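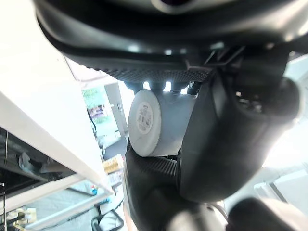
How do you get dried mud off football boots without ruining the leather?

Let the mud dry at room temperature, knock the boots together sole to sole outside, then take off what is left with a stiff brush and a cloth wrung out in cool water. Ten minutes a pair is plenty.

Washing boots under the tap

Don't. Water gets in at the stitching and the insole takes two days to dry. If the boots are caked after a match on a heavy pitch, stand the soles only in a washing-up bowl with 3 cm of water for a few minutes, then brush.

Studs

Take screw-in studs out once a month during the season. Wipe the threads, put a smear of petroleum jelly on each and screw them back by hand before you use the key. A stud that has rusted in can usually be shifted with a drop of penetrating oil left overnight. Replace any stud with a sharp edge. Referees at Hepburn check before kick-off and will send you back to the changing room.

Drying

Pull the laces loose, lift the tongue and take out the insoles. Stuff the boots with newspaper and change it after an hour. Keep them off the radiator and out of the airing cupboard, as the heat cracks leather and softens the glue round the toe.

Leather and synthetic uppers

Leather wants a thin coat of dubbin every third or fourth match. Too much makes it heavy and it picks up grit. Synthetic uppers need nothing but a damp cloth. White boots come up well with a little toothpaste on an old nailbrush.

Shirts and socks

Turn socks inside out and shake them over the grass. Soak muddy kit in cold water with a handful of soda crystals before it goes in the machine; hot water sets the stain. Wash at 40 and leave out the fabric softener. Printed numbers should be inside out and never ironed directly.

Grass stains: dab with methylated spirit, leave for five minutes, rinse, wash as usual. Try it on the hem first.

Shin pads

Washing-up liquid and warm water, then dry flat. For the smell, bicarbonate of soda left on the padding overnight.

End of season

In April clean everything once more, dubbin the leather, take the studs out and keep them in a jam jar. Store the boots in a cardboard box, not a plastic bag.

Last revised November 2000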